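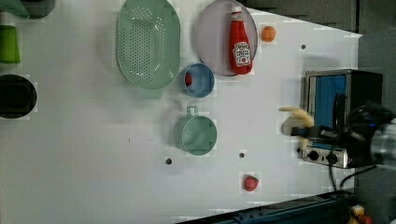
A reader wrote to me last month that she empties one kitchen cupboard, gets tired, and in the evening everything goes back in the same order as before. She asked how to do it so that something changes. I have done this work in 16 kitchens for friends and neighbours and I made the same mistake in the first of them, so I will write down the way I do it now.

What you need

One free table, as light in colour as possible. On a white table you see small things better.
Two boxes, one for things that go away and one for things that belong in another room.
A damp cloth and a dry cloth.
A pencil and a sheet of paper.
Shelf liner, if you like it. I use the one from Tatex, which can be cut with normal scissors.

Step 1. Take out one cupboard only

Do not open the second one, even if it is very small. Put everything on the table with space between the things, so that you can walk your eyes from one to the next. If you make a pile, you will start to judge the pile and you will miss what is in it. Colander, plate, measuring cup, ketchup, a small bowl, all of them get their own place on the table. In a family kitchen you will also find pieces from the children's play kitchen, a toy strawberry for example, or a ball. Leave them on the table for the moment.

Step 2. Wipe the shelf while it is empty

Start with the top shelf and go down. Dry it well before you put in the liner, or the corners will lift. My shelves were bought from Bara and they are 28 cm deep, so I cut the liner two millimetres narrower. Please measure yours, every kitchen is different.

Step 3. Sort by when you use it

Many guides say to sort by kind, all the plastic together, all the metal together. I tried this and I was not happy. The measuring cup was with the jugs, but I need it when I bake. Now I make these groups:

Every day: plates, small bowls, the sauce bottles which are already open.
For cooking: colander, pots, measuring cup.
Small appliances: toaster oven, kettle, mixer.
Not kitchen: toys, batteries, keys, letters.

The last group goes in the second box immediately. Do not carry the things to the other room one by one. You will stay there and start to tidy that room too.

Step 4. Give the heavy things their place first

A toaster oven needs a worktop or a strong low shelf, with free air on the sides and above it. Look in the manual for the exact distance. Do not put plastic bowls or a colander on the top of it, also not "only for the night". When the heavy things have their place, you see how much room is left for the light ones.

A colander is an uncomfortable shape. If it has a short handle, turn the handle to the front, then you can pull it out without moving the neighbours. Inside the colander I keep one small bowl, not more. With two bowls I always had to take everything out.

Step 5. Open bottles

Read the label of each sauce. If it says to keep it in the fridge after opening, it should not come back in the cupboard. For the others I use a flat plate with a rim as a tray. It catches the drops and it is easier to wash than a shelf. I bought a wire basket from Gridero for this before, and the drops went through it, of course.

Step 6. Draw the cupboard

Take the paper and draw the shelves with simple squares. Write what is in each one and fix the paper inside the door with tape. Leave it there until the other people in the house do not need it any more. In our house this took until June.

How much time to plan

For a cupboard with two shelves I need one morning. A corner cupboard takes me longer, and I do not start it after 4 in the afternoon. If you must stop in the middle, put back the every day group first and leave the rest in a box on the floor.

The toy food can have a bowl of its own in a low drawer, where the children can reach it.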